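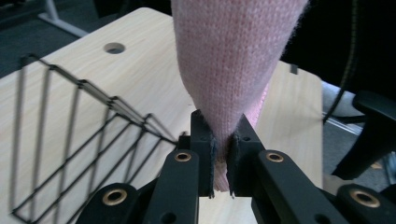
*Pink knit in the fingers, wrist camera view.*

**Grasp detector loses the cloth as soon as the fingers close**

Posted by lengyel_fan, 3 May 2020

I'm training a small grasp-state classifier on wrist views from our hand-held grippers (two of them, draping soft cloth over a wire pyramid). It's great at "open" and "approaching" and then falls apart at "holding". My set has 2,047 labeled frames, and 179 of the holding ones come back as "empty". The fabric squeezes down to almost nothing between the pads! Is this a labeling problem or a crop problem? I'm using Otia for the training loop, if that matters.

**Tímea Szénási**

Oh, I love this one! Try the crop first. If you're cutting a tight box around the fingertips, you're throwing away the best evidence, the cloth fanning out above the pinch. I doubled the crop height on a similar set and the false empties mostly went away. 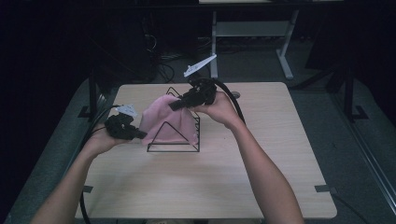

Then bring in the second view. From head height you get both grippers and the whole drape at once, so even a crude cloth mask tells you which hand is near fabric. Sync the clocks before you do anything else - I was 3 frames off for most of November and blamed the network the entire time. Feed the last few frames in as well, a single one is really hard to call right at closing.

**droditz_dan**

more data

**atley**

Agree with Tímea on the crop. Also check your labels at the transition. We had 2 people labeling and one marked "holding" at first contact, the other when the fingers stopped moving. Fixing that was an afternoon's work and so worth it. If you log finger width, plot it next to the predictions, thin knits show up as a tiny offset from fully closed.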